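A chopstick is harder than a spoon
Interview by Necati Başaran

When I ask Orathai Chantharasri which object she dislikes most, she doesn't need time to think. "The chopstick," she says. "It is thin, it is long, and it has almost no weight to help you. If you take it a little wrong, it turns between the fingers, and then the tip is somewhere else."

She has been comparing hand-held grippers for the company Cuervo since the winter, and most of the comparison is made at a table with kitchen things. Before that she tested camera mounts, a job she describes as "mostly screws". 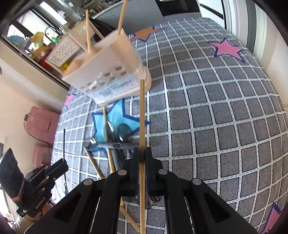
JILTISHAM, February — The question Chantharasri has to answer sounds small. Cuervo must choose one set of finger pads and one hand-held gripper for its next year of recordings, and after this choice it is expensive to change. On the list are the Jetel gripper, in two versions of the linkage, and two kinds of pads: a plain dark one and a blue one with texture, which the team calls Istar.

"People ask me for the best gripper," she says. "I can only tell them which one drops less on this table."

The task is to bring chopsticks and spoons from a pile to a utensil holder. She chose it after a long discussion with her colleague Anselmo Mamani, who wanted to use wooden blocks. Blocks are easy to measure and easy to replace. She agreed with both points and still refused.

"With blocks, all grippers look good," she says. "We had one week of blocks and the results were almost the same line. Then I put chopsticks across each other and the lines went apart in the first hour."

Her notebook has 218 attempts in it now, every one written by hand with the pads, the object and what went wrong. She shows me a page where the word "rotated" is repeated down the whole column. Those were the plain pads with the chopstick held near its end. When she held it close to the middle, the column was much better, but in a pile one cannot always reach the middle.

Mamani, who joins us with his tea, says that the notebook should be a spreadsheet. She says that it will be one, later.

Spoons gave her another kind of trouble. Some have a transparent bowl, and this is a problem more for the camera than for the fingers. The hand of the person knows where the bowl is. The recording does not always show it so well, especially against a cloth with a pattern of squares.

"Wilson wanted to change the cloth for a plain one," she says, meaning Wilson Cabrera, who looks at the recordings afterwards. "I told him, the people who will use this have such cloths at home. Stars, letters, everything. So the cloth stays."
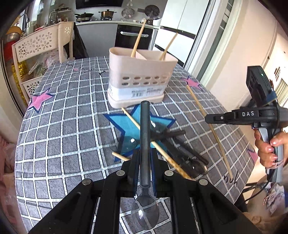

Does it matter which person is holding the gripper?

It matters more than she expected. Each person closes the fingers with a different force, and after half an hour the wrist gets tired and the approach to the table becomes lower. She now changes the person after every 38 attempts and writes the initials beside the result.

The weight is part of the same matter. The version with the wider linkage is roughly 500 grams with the camera on it, and she finds this acceptable for the morning and too much for the afternoon. The cable is also not innocent. It pulls to one side, and she has seen new people correct for it without knowing — they come to the object always a bit from the left.

About the pads she is more certain. The blue ones hold a chopstick better when it is taken at a bad angle, and they let the person be less exact. Their weak point is letting go. Over the holder, where the stick should simply fall in, the texture sometimes keeps it one moment longer, and it goes down leaning.

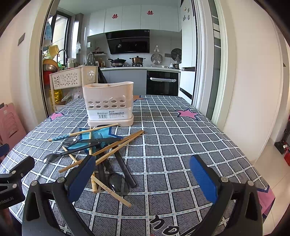
Photographs: Heriberto Cuervo

"So you win at the pile and you lose a little at the holder," Chantharasri says. "For me this is a good exchange. Wilson doesn't think so, because he must cut the recordings where somebody shakes the hand."

I ask if the spoons follow the same pattern. They do not, she answers. A spoon handle is wide enough for both kinds of pads, and there she would choose by price. With a spoon that lies under several chopsticks, what decides is how far the jaws open and how thick they are at the tip, because they must go down between things that should stay in their place.

She has not written the recommendation yet. There is still version 2 of the Jetel linkage to test with the plain pads, and Mamani wants to repeat the first attempts, from when everybody was still learning. She thinks that he is right about this.

Before I leave she gives me a gripper and lets me try. I take a chopstick from the pile near its end, and it turns. She opens the notebook and asks how I spell my initials.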